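Food Containers and Small Racks: Gallery

Celton Kitchen Storage, February 2018

This gallery goes with our pages on storing cut fruit, cooked vegetables and leftovers. The pictures were put together by Dulce Zamudio and Kekeli Sowah. Most of the pieces are small enough for an apartment kitchen, and none of them need to be mounted on a wall. Sizes and prices are in the stock list, which now runs to 256 items.

The first set is the counter rack. It gives you a second level, so a container can go on top and bowls or plates can go underneath. We carry it in one width only. Load it evenly and keep heavy jars on the counter.

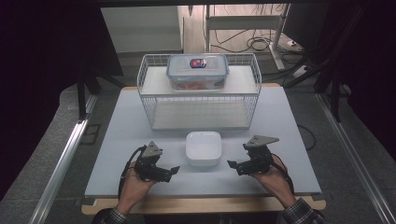 White wire mesh basket with a clear food container on top, and a small square bowl in front.

The bowl is sold separately. Sulastri Nasution uses hers for single portions, mostly rice or sliced fruit, and keeps a stack of them by the stove. Customers have asked for a larger size. Ochoa has one planned for June, in white only to start with.

Container notes are by Thịnh Quách, who handles returns for the Buvmont store. The most common question he gets is about lids that no longer close flat, usually after a hot dishwasher cycle. Wash lids by hand or on the top rack, and let them cool before closing.

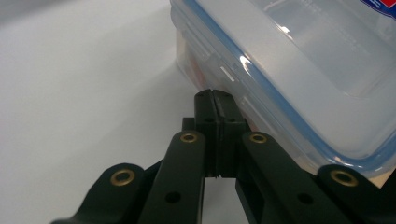
Leftovers keep better when you can tell what they are without opening every lid. That is the main reason we moved away from solid-color tubs in the refrigerator section. A clear plastic container like this one, set down on a white tabletop, can be checked from the side. Write the date on a strip of tape and put it on the lid, where it peels off easily. Replacement lids are listed under item 1591.

More pictures of the Hitavum jars will be added to the next page.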